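June
By Elvira Ccori

Hi, I'm Elvira, and I have tea news! Starting this Friday, my little company, Mundwood, is selling its first yerba mate, a shade-grown leaf we're calling Travow. I've been drinking the samples since winter and boring my family about them at dinner, so it's a relief to finally put this in writing and send it out to people who might want some.

A quick word on the plant, for anyone who's only met it in a can. Yerba mate is a holly, Ilex paraguariensis, and it grows in southern Brazil, Paraguay and northeastern Argentina. Left alone it turns into a proper tree. Growers keep it pruned so they can reach the leaves, which get heated quickly after picking, then dried, aged and milled. The Guaraní people were drinking it long before anybody put it in a bag with a label, and the gourd and metal straw most of us picture are still how plenty of folks take it every day. 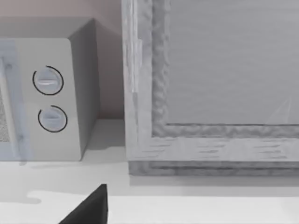

Travow comes from trees planted under taller native forest, and the shade gives the leaf a softer taste than what I grew up on (my aunt's mate could strip paint). We age ours for seven months. It's grassy first, then a bit sweet, with just enough bitterness at the end to remind you what you're drinking. You don't need a gourd, either. If your kitchen has a plain microwave with two round dials on the front, you can heat a mug of water in that, let it sit until it's well below boiling, and steep the leaf in an infuser. Please don't pour boiling water on it! It goes harsh on you right away, and I'll be sad.

The drying is done for us by Ivanyshyn, a family mill that still uses a slow wood fire for part of each batch. I asked for the lightest smoke they could manage. We went through four test batches before I stopped complaining, and I'd like to thank everyone at the mill for continuing to pick up the phone. Batch three tasted like a campfire. I still have a tin of it if anybody's curious.

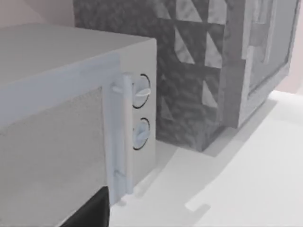 We're starting small. The first run is 3223 bags, each holding 400 grams, and every bag has its batch number stamped on the back. Once those are gone there'll be a wait while the next lot ages, and I'm not going to rush it. The leaf is cut fairly coarse with some stem left in, so it works in a gourd, a French press or a regular teapot. I like it cold too, with a squeeze of orange and way too much ice.

People always ask me about caffeine, so yes, it has caffeine, naturally, same as coffee and tea do. How much ends up in your cup depends on how much leaf you use and how many times you refill it. I'm not making any health claims for it. If you're watching your caffeine for any reason, check with your doctor first.

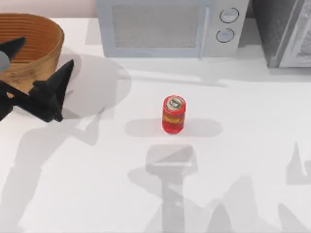 You can buy Travow from our online shop or over the counter at Cimine, the tea store that let me run tastings in the back all spring. I'll be there on Friday from 10 in the morning pouring it hot and cold, and you can try it both ways before you spend a cent. Bring your own gourd if you have one. I love seeing other people's, especially the beat-up ones.

Store owners and food writers who want a sample bag can write to me at Mundwood. I answer the mail myself, usually in the evening, with a mate going.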